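Können Roboter schon aufräumen?

Stell dir vor, du sagst zu deinem Zimmer: »Räum dich auf!« Und dann kommt eine Maschine und macht es. Leider musst du noch ein bisschen selbst ran. Roboter sind nämlich in manchen Dingen ziemlich schlau und in anderen so geschickt wie ein Toaster.

Am liebsten machen sie immer dasselbe. Kiste hoch, Kiste runter, den ganzen Tag, ohne zu meckern. Schwierig wird es in einer Werkstatt, in der Computer repariert werden. Da gibt es dünne Kabel, winzige Stifte und kleine Hebel.

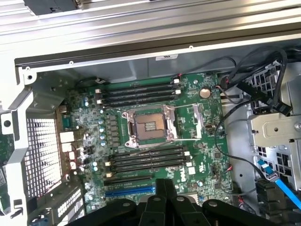

Lesezeit: 2 Minuten

Der silberne Rahmen mitten auf der grünen Platine ist der Platz für den Prozessor, das Rechenhirn. Gerade ist er leer. Die Kontakte darin sind so fein, dass schon ein kleiner Schubs sie verbiegen kann. Auch die acht schwarzen Steckplätze für den Speicher warten noch auf Besuch.

Du spürst mit den Fingern, ob etwas klemmt. Ein Greifer spürt von allein gar nichts. Er braucht Sensoren und ein Programm, das ihm sagt: Jetzt bitte nicht weiterdrücken!

Und Kabel? Die liegen jedes Mal anders herum, genau wie deine Socken. Beides mögen Roboter nicht besonders. Sie üben das Greifen deshalb sehr oft, manche Bewegung 1.604 Mal. Du hättest nach dem dritten Mal nach einem Eis gefragt.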